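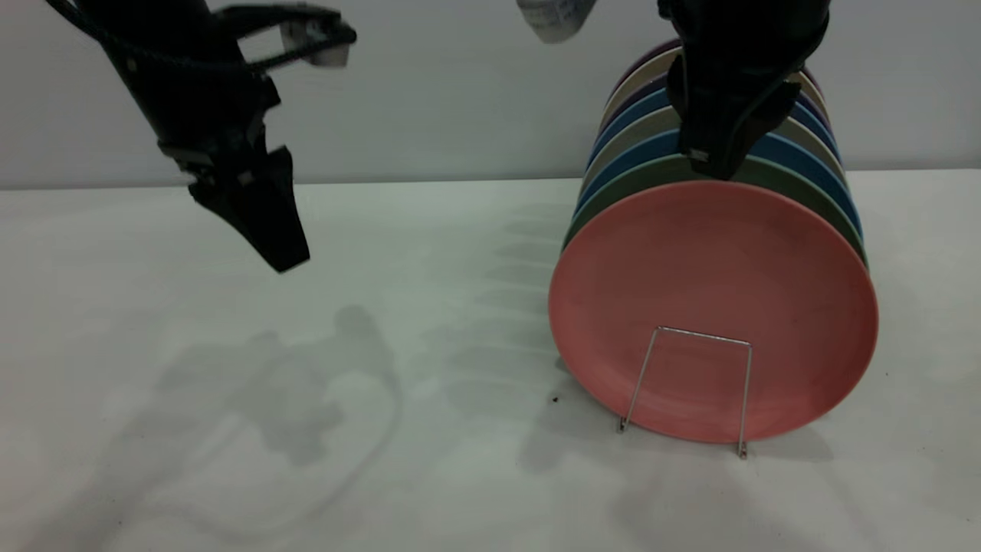 **Ticket:** plate-unrack policy grabs more than one plate
**Opened by:** Eilidh Moffat
**Assigned:** Eilif Hägglund
**Project:** Vutascombe, bimanual set
**Status:** open, partly fixed

Right arm goes for the front plate in the rack and closes on two or three. Happens with the new checkpoint (trained on 466 demos, 3000 steps warmup), not with the December one. Same rack, same plates, same start pose. Need this sorted before the ablation table, the numbers for the wrist-cam condition are junk otherwise.

Eilidh's first guess was calibration. Redid hand-eye on both arms, no change. Second guess was gripper width - the command looks fine in the log, opens all the way, then closes late. So it's where it closes, not how much.

## Wrist view

Pulled the wrist stream and stepped thru it. Pink in front, then green, then blue, and the rims sit so close together that a small offset puts a finger past the wrong one. The fingers are down at the right side of the stack, near finger over the pink, and you can see green and blue rims in the gap between them.
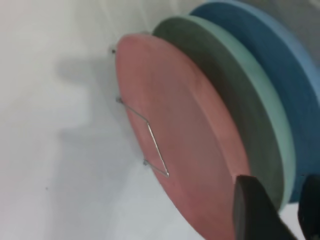
## Tried so far

1. Dropped action chunk from 800 ms to half that. Fewer double grabs, more dithering. Not a fix.
2. Masked the fixed cam, wrist only. Worse!
3. Masked the wrist cam, fixed cam only. Better than wrist only, which surprised both of us. The result in the draft says the oposite.
4. Replayed 18 demos open loop. All OK, so hardware is off the list.
5. Checked the wrist frames for blur. Plenty of it. When the arm swings out, the wrist cam picks up everything past the table edge - cables, somebody in black, whatever - and the plate is just a pink smear on the right. 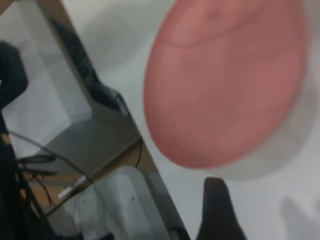
Those frames went into training unfiltered. The December set had a blur threshold in the loader and it got lost when we moved over to the Movudia format. Eilif put it back this morning, retrain is running on the second box.

Still to do:

- same eval with the filter on, both cams
- crop the wrist view to the table side, compare
- fix the table in the draft, method section too (it still says filtered)

Don't close this till the retrain is evaled. If doubles are still there I'd look at the plate spacing in the demos next - EM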